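Subject: Re: [tiltlow-notices] Wording of death notices, and what to do with repeats

Replying to the message quoted here, with apologies for the delay over the holidays.

> On Sat 15 January a list member wrote:
>
> I am partway through the December batch of death notices from the
> Tiltlow paper and have three questions before I go on. First, a good
> many notices were printed again later in the week with small changes,
> usually the time of the service. Do we enter both? Second, what do we
> do when the age in the notice doesn't agree with the date of birth?
> Third, is "late of" to be treated as an address or as a former
> address? The Desach sheet has one column for residence and I have
> been putting everything in it.

Taking the repeats first. Enter both, and put the number of the earlier entry in the "see also" column of the later one. I know this makes the file longer. We had up to 2,000 notices in it before the autumn, and I expect a fair share of those are second printings, but the changes matter to people looking for a burial. A moved service can mean a different chapel and a different register. If the second printing is the same word for word, enter it once and give both page numbers.

On ages, copy what was printed. Don't correct it, and don't work out a year of birth from it. If the notice gives a date of birth as well and the two don't agree, write "age and date differ" in the remarks and leave it there. Families sent these in at a bad time, often by telephone, and the mistake could have been made at either end.

"Late of" is harder. In the older notices it nearly always means the place where the person was living at death. In the later ones, where people had moved into a home, it can mean the house they left. I would put the whole phrase in the residence column exactly as printed, with "late of" included – that way anyone reading the sheet can decide for themselves. Please don't go back and alter the rows you have already done. I can pick those out from the page scans.

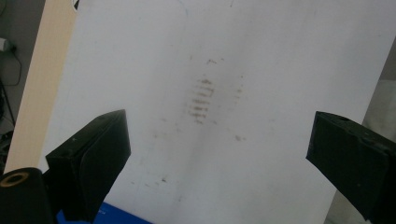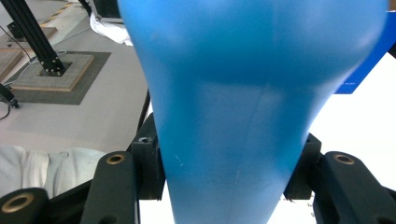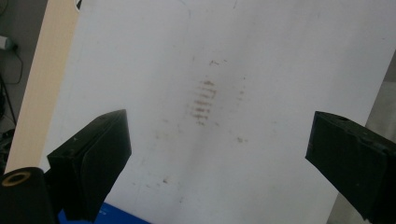
White surface with brown marks (first and third); blue object held in the gripper (second).

Two other things while I am writing.

The Ostrowski funeral books have been scanned as far as volume 6. They give the plot number and the name of whoever paid the account, and neither of those appears in the paper. The account names are not to go on the public index. Plot numbers are fine. The scans are in the shared folder under the volume number, and the handwriting gets easier after the first 200 pages or so of volume 2.

Wedo still drops the accents from surnames when it exports. If you are using it, check any name with an accent after you have saved, or send me the file before exporting and I will do it from here. The plain text version of the Desach sheet keeps them.

If you would like a different batch after this one, the spring notices haven't been taken yet. They are shorter, and there are fewer verses to type out.

Tiltlow notices index
(list replies go to everyone; please write to the index address for anything about a living relative)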